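Two-Arm Handling Rules – Project Report
March – by Ok-hee Cha
Print this page | E-mail this page

Our group wrote handling rules for the Pilside two-arm cell and tried them in simulation first. Rule 1: the arm without a load stays clear of the one carrying. Rule 2: nothing else on the table during a lift.

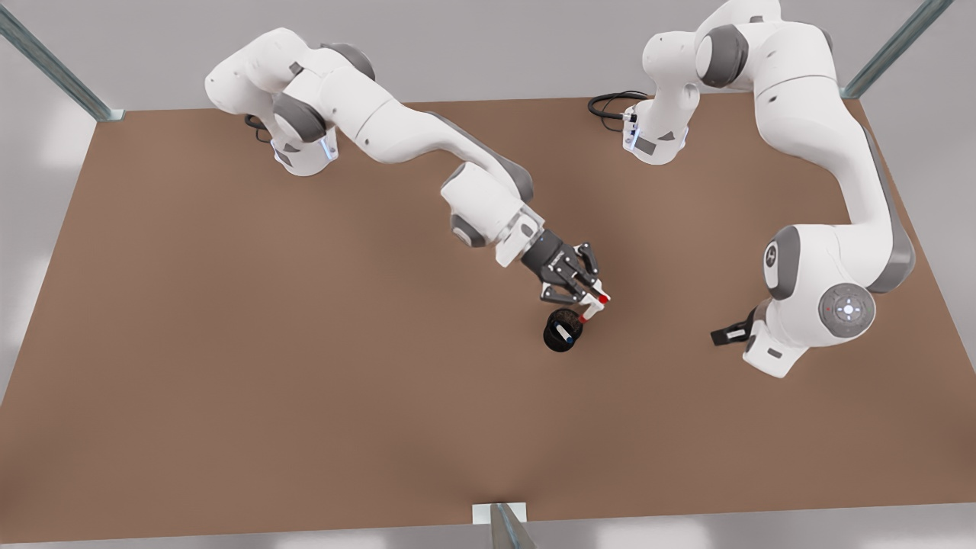

Fig. 2. Mug lift in simulation, right arm carrying, left gripper open.

We ran 40 lifts. Rule 2 was easy to keep. Rule 1 needs a set distance – "clear" was read two ways.

Comments (2)
Magnusson: What distance will you use?
Plikia lab: Please add a rule for cables.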